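Reading a Manual Rain Gauge and Logging the Daily Total

These steps apply to the standard four-inch plastic gauge with an inner measuring tube and an outer overflow cylinder. The same routine is used at the Pudham, Trornley and Woltholm stations, so readings can be compared without correction.

Siting

Mount the gauge on a post in open ground. Keep it away from trees and buildings by at least twice their height. A fence 100 inches tall therefore needs a clear distance of 200 inches. Bevel the top of the post away from the gauge and set the rim a few inches above it, or drops will splash in from the wood.

Check the rim with a small level in two directions. Repeat the check each November, after the ground has settled and before the first hard freeze.

Taking the reading

Read the gauge at 7 a.m. local time. Use standard time all year if your network asks for it, and write down which one you use.

Lift out the funnel and bring your eye level with the water in the inner tube. The surface curves up at the sides. Read the bottom of the curve, to the nearest hundredth of an inch. If it falls between two marks, take the closer one.
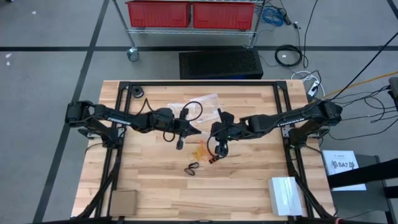 When the inner tube has overflowed, record it as a full 1.00 inch and empty it. Pour the water from the outer cylinder into the tube through the funnel, read it, and add the two values. Refill as many times as needed. An outer cylinder holding 0.85 inch gives a total of 1.85 inches. Keep the water in a clean jug until the sum has been checked.

Logging

Enter the total against the date of the reading, even though most of the rain may have fallen the day before. A dry day is entered as 0.00. A few drops too small to measure are entered as T, for trace. A missed day is entered as M — never as zero.

If two or more days have built up in the gauge, enter M for each missed day and log the amount as a multi-day total.

Snow

Remove the funnel and inner tube before freezing weather. Bring the outer cylinder indoors after snowfall, melt the contents, and measure the water in the inner tube. If warm water is added to speed up melting, measure it first and subtract it.

The Lumanlan log sheet has separate columns for melted water and new snow depth. Fill in both.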